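Grounds and Paths > Outdoor Lighting > How-To

How to Check the Lighting on a Paved Path After Dark

Posted 25 June 2022
Shared 67 times | 2 comments

A path lighting check is done on foot, at night, with every lamp switched on and running normally. A daytime inspection covers the hardware. The night walk covers what reaches the ground, and it is the part most often left off a maintenance schedule.

The procedure below is written for a single path lit by pole-mounted lamps. It applies to park paths, campus walkways and shared housing grounds.

What you need

A light meter that reads low levels, a measuring wheel, chalk, a clipboard and a site plan with each pole numbered. A headlamp with a red setting is useful for writing notes. Keep it off while taking readings.

Step 1. Wait for full dark

Start at least an hour after sunset. Do not work under a full moon if the path is open to the sky. Allow ten minutes for your eyes to adjust before judging anything by sight.

Step 2. Look down the path from one end

Stand at the first pole and look along the center line. Note where the surface stops being readable and whether the next lamp can be picked out. On a curved path, record the point where the curve hides the surface ahead.

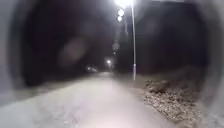
Path at night, with a lamp pole at the right edge and a second light farther along.

A pale surface stays visible at lower light levels than a dark one, so do not compare two paths by eye if the paving differs. Use the meter.

Step 3. Mark the grid

Measure the distance between two neighboring poles and divide it into equal intervals. Chalk a mark at each interval on the center line and at both edges. On the Ganomlow loop, where the poles stand 96 feet apart, we use eight intervals. Shorter runs can use six.

Step 4. Take the readings

Set the meter flat on the paving at each mark, with the sensor facing up. Step back so that your body does not shade it. Write down the reading and the mark number before moving on. Repeat any reading taken while a bicycle light or headlight was shining on the path.

Step 5. Work out the uniformity

Average the readings for the run, then divide the average by the lowest single reading. A high ratio means bright pools with dark gaps between them. Raising the lamp output will not fix this by itself. Check the tilt of the heads first, then the spacing.

Step 6. Check for glare

Walk the path in both directions at normal speed. At each lamp, note whether you can still see the ground beyond it. A head that is tilted too far up can make the paving behind it harder to see, even when the meter readings are good. Record the direction of travel, as glare is often worse one way than the other. 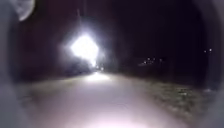 Dmytriv: On our path the glare dropped a lot once the heads were leveled. We had been about to order lower-wattage lamps. Worth checking the brackets before spending anything.

Brackets do shift, mainly after high winds. Put a level on each one during the next daytime visit and correct it before repeating Step 6.

Step 7. Check the foliage

Branches that hang between a lamp and the path should be marked on the plan for pruning. A path checked in January will give different results once the leaves are out, so schedule a second walk in summer.

Step 8. File the results

Keep the readings with the site plan and note the weather, the surface condition and the meter used. The Drerkusum path has 43 numbered poles, and its log runs to one sheet per run. Use the same chalk positions next time, or the two sets cannot be compared.

Comments (2)

Dmytriv: see above, Step 6
Dellitz: Do you take the edge readings right at the edge or a foot in? Ours are broken up and the meter won't sit flat.

Related
Numbering Lamp Poles on a Site Plan
Choosing a Meter for Low Light Levels
Pruning Around Path Lamps
Daytime Checks for Poles and Brackets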